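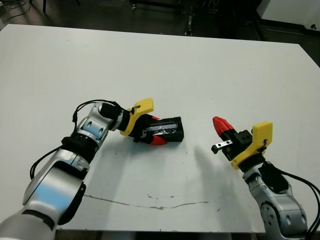 Rosalía Soler replied that she'd keep the sourdough starter in the fridge and forget all this feeding twice a day business, it's bread and it doesn't need a babysitter.

Reading time: 5 minutes
Print this thread | E-mail this thread

Okay but Rosalía, you bake once a week! I bake Thursday and again on the weekend, and every time I chill mine it sulks for two days and the loaf comes out like a doorstop. I'm using 300 grams of Manico bread flour, a big spoonful of starter and whatever water feels right (yes, I know, I know). The crumb is tight and there's a gummy line along the bottom. What am I doing wrong?
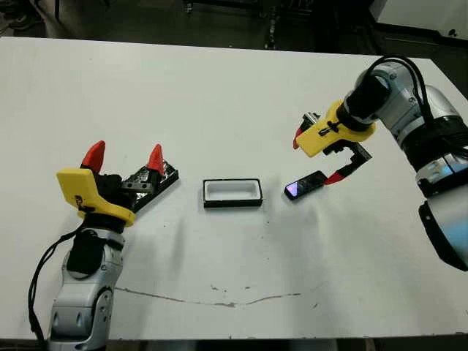 Posted by: Yolanda Paredes
Member since September

"Whatever water feels right" is your problem, friend. I did that for years and blamed the flour, the oven, the weather and my sister-in-law. Weigh the water. For 300 grams of flour I'd start at 200 and see how the dough handles. A gummy line usually means it came out too early or you cut it hot. Do you cut it hot? Be truthful.

Posted by: Benito Campos

I cut it hot. Everybody in my house stands there with butter, what am I supposed to do?

I did weigh the water last night, 200 like you said, and the dough was a lot stiffer than my usual, so I guess I've been pouring in way more than I thought. It's on the counter now under a towel. I'll let it go until it looks puffy and then shape it.
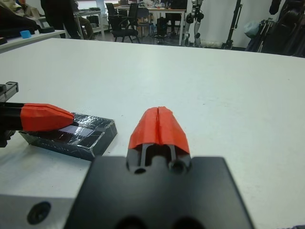
Oh, and I folded it every 15 minutes for the first hour, which my old Cantero cookbook swears by. Is that too much? My hands were a mess and I got dough on the phone, the faucet and the dog.

Posted by: Ifor Voyle

Too much, if you ask me. I don't fold at all. I mix it, I go to bed, I bake in the morning. Been doing it that way a long time and the bread gets eaten.

Posted by: Yolanda Paredes

Ifor, no folding works for you because your kitchen is freezing and you leave it overnight. Benito wants bread by dinner. Two or three folds, half an hour apart, and leave it alone.

Posted by: Ifor Voyle

My kitchen is a perfectly normal temperature - I wear a sweater.

Posted by: Abla Bataineh

Can I ask about pans? I have the Kamitora pot with the heavy lid and the bottom of my loaf burns every single time. I've tried parchment, I've tried a lower rack. Does a baking sheet on the rack underneath help or is that an old wives' tale?

Posted by: Rosalía Soler

It helps! Put the sheet one rack down, and take the lid off for the last part so the top catches up. I still say put the starter in the fridge.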